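Two-finger gripper crushes or drops snack bags - what pads and how much force?

Posted in Home Robotics > Grippers and End Effectors
Nov 1, 2021
Viewed 3,316 times

rosik_bench

I'm building a hand-held two-finger gripper at home. It has a trigger handle and a cable that pulls both fingers closed through a pair of linkages. The plan is to get the fingers right by hand first and then put the same fingers on the small arm I started in April.

Boxes and bottles are fine. Bags are the problem. Anything with air in it, like chips or wafers, either slides out when I lift or gets squeezed until the contents break. I've been through 3 bags of chips and the results were the same with each one.

What I have now:

Fingers are printed in PETG, flat on the inside, 40 mm long at the contact face.
Pads are thin craft foam stuck on with double-sided tape. The foam is already peeling at the tips.
No force sensor. I would like to avoid one if I can.

Two things I want to know. Is there a better pad material that I can get in small amounts? And should I be grabbing the bag by the middle or by the sealed edge? I tried the edge a few times and it held, but the bag swung and hit things on the way up.

The bed in the spare room is my test area, so the bags are usually sitting on something soft. I don't know if that matters.

negash_prints

Craft foam is the first thing I would change. It compresses and then it has no spring left, so you keep pulling the trigger to make up for it and that is when the chips break. It also gets slick once there is any dust or oil on it.

Get silicone or soft rubber sheet, 2 mm thick, and cut it a little wider than the finger. I glue mine with the flexible kind of contact cement and leave it overnight. Rough up the PETG with sandpaper first or the glue will let go at the tip, same as your tape did. Wipe the pads with alcohol before a test session. Cheap sheet often comes with a powder on it.

For bags, come in from the side with the fingers across the bag near the top, but not on the seal itself. You want to catch the part where the film is still loose. The fingers close on film and a bit of air, and the contents stay below. If you grab the middle of a full bag you are squeezing the food directly.

On the soft surface - yes, it matters. The bag sinks in and your fingertips hit the blanket before they get around the bag. It's a good thing to test on, but do a set on a hard table too so you know which problem you are looking at.

You can do without the sensor. Put a spring in line with the cable, between the trigger and the linkage. Pull past the point of contact and the spring stretches instead of the fingers closing harder. Try a few springs and keep the one that holds a full bag and still lets you pull the trigger all the way.

kolter_shop

just buy a force sensor, they are cheap now. springs are a hack and you will have to redo it when you put it on the arm anyway

stosstead_makers

I agree with most of the pad advice above. We went to rubber on the grippers at our shared shop and would not go back to foam. I would leave the sensor for the arm stage. On a hand tool your own hand tells you a lot.

One thing I'd add is to check the linkage screws. If the pivots have play, the two fingers don't meet flat, and one edge of the pad does all the work. A thin film bag shows this up right away because it turns in the grip. Use lock nuts and tighten until the finger just moves freely.

Also mix up your test items. Chips alone will have you tuning for one kind of bag. I use small snack packets, a soft pack of tissues, twist-wrapped candy and a couple of bigger bags, all laid out on the bed.
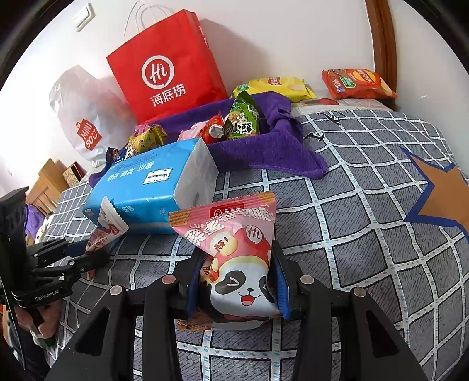 Panda packet held between the blue rubber pads, tissue pack and the other snacks still to do.

The small packets are harder than they look. There is not much loose film to catch, so go in slowly and stop as soon as the pads touch on both sides. Tissue packs are forgiving, so start there if you have just changed the spring. Write down which item, which pad and where you grabbed it. I didn't do that for the first few weeks and ended up repeating most of it.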